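Trillside tenants clear out back room before September handover

Tenants at the Trillside workshops have started clearing the shared back room, with the landlord wanting the floor bare and the walls wiped down before the new lease starts in September.

The room has been used as overflow storage by both ground floor businesses, Zitwood and Chaiyaporn, for as long as either has been in the building. Neither kept a list of what went in. Boxes arrived, got opened, got pushed up against the wall. Then more boxes.

Work began at 8 in the morning and was still going mid-afternoon. The plan was simple enough. Rubbish first, then cardboard, then anything with a plug on it. Larger furniture last, when the trolley is free.

That order lasted until morning tea.

"You pick up one box and there's a bag behind it, and the bag's got somebody's lunch wrappers in it," one of the Zitwood crew said. "So then you go and find the bin again."

The handover notice went up in the corridor three weeks ago and gives tenants 17 working days to finish. It asks for the tiles to be swept and mopped, all packaging gone, and any stands, chairs or cabinets either labelled with an owner's name or put out for collection. Anything left without a name on it goes in the skip. The notice is pretty clear on that, it says so twice.

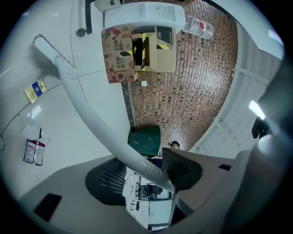 Cardboard is the big one. The building has its own recycling cage out by the loading door but it takes flat cardboard only, and it was full before lunch. Wamus, the firm that empties it, has agreed to an extra pickup and will charge the tenants $40 for it, split between the two businesses. A second extra pickup would be the same again. Both tenants say they would rather get it all in one go.

Not every box is going. Chaiyaporn brings in goods from overseas suppliers and wants to hang on to the sturdier cartons for sending out its own orders. Those are to be stacked by the roller door once somebody has checked they're really empty. Packing tape can stay on. Old address labels have to come off or be blacked out with marker, after a parcel went back to the wrong supplier last year and took a month to turn up.

Snack packets and drink bottles are a sorer point. The room was never meant to be a lunch spot but it's the coolest part of the building in summer and people drift in. Tenants have been asked to take their own bottles home or put them in the container deposit tub by the front door, where the refund goes to the tea and coffee fund. Half full ones need to be tipped out in the sink first. Not in the pot plant, as one handwritten addition to the notice points out.

Brick-patterned tiles will stay. There had been talk of the new lease including a repaint and some people took that to mean the lot was coming off. It isn't. The landlord has confirmed the walls only need a wash with warm water and a bit of sugar soap, and asked that nothing be stuck to them with strong tape from now on. Hooks are fine if you ask.

Floor is a different story. The white tiles show everything, and the grout lines more so. One tenant had a go at a test patch with a stiff brush and bicarb and said it came up alright but was hard on the knees. A hired floor scrubber has been priced and might be brought in for the last day, depending on how it looks once the room is clear. No decison yet.

Electrical items will be checked seperately. Chargers, power boards and anything else with a cord are to be put together on the one bench, and tested before they're plugged in again. Things that fail go to the council e-waste drop-off, not the skip. The council takes small items free but wants batteries taken out and taped at the ends.

Once the room is done it won't be going back to storage, or that's the idea anyway. Zitwood wants it as a spot for fitting and small repairs. Chaiyaporn has asked for one wall for shelving, 2 metres high at most so the light isn't blocked. The landlord is open to both but wants a drawing first, and wants the walkway to the back door kept clear either way.

A walk-through with the landlord is booked for the end of the month, 3 pm, meet at the roller door. Tenants who can't be there should leave keys for any locked cabinets at the front desk in an envelope with the business name on it.

The recycling cage will be locked overnight until the extra pickup has been. Please don't leave cardboard beside it, it blows into the car park.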